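Why do elastic bands spring back?

Pull an elastic band and it gets longer. Let go and it goes back to the size it was. String doesn't do this, and neither does paper. The difference is in what the band is made from.

Many elastic bands are made of rubber. Rubber is made of very long, thin parts called molecules, which are much too small to see. When the band is resting, they are curled up and tangled like cooked spaghetti. When you pull, they straighten out. When you let go, they curl up again.

You can test this at home. First clear a table, so that you have a flat, plain place to work. 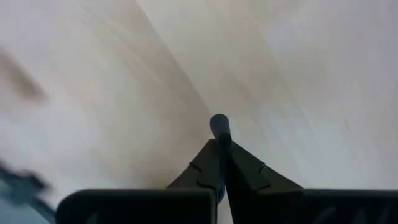
A pale, plain surface makes small things easier to find.

Lay a band next to a ruler and write down how long it is. Stretch it gently, keeping it low and away from your face, and measure it again. Then let it go slack and measure it a third time. Is it the same as at the start? A band that has been stretched many times may end up a little longer than it was when new.

Where does rubber come from?

Some rubber comes from a tree. Workers make a thin cut in the bark and a white liquid called latex drips into a cup. Other rubber is made in factories, mostly from oil.

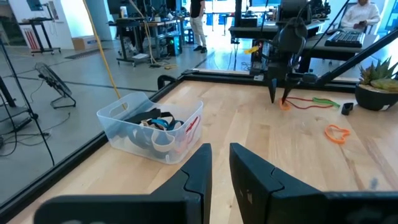

Bands come in many shapes because they do different jobs. A small one can hold a bunch of pencils. A wide one can hold a lid on a box. Straps and bands kept together soon get tangled, like the black, blue, white and red ones in the clear bin, so it helps to take out only what you need. The long red-and-green band on the table is a different shape from the little orange one near it. Try sorting your own bands by length, then by width. Put them away in a drawer afterwards, out of the sun. Sunlight and heat make rubber dry and weak, and an old band can snap when you pull it.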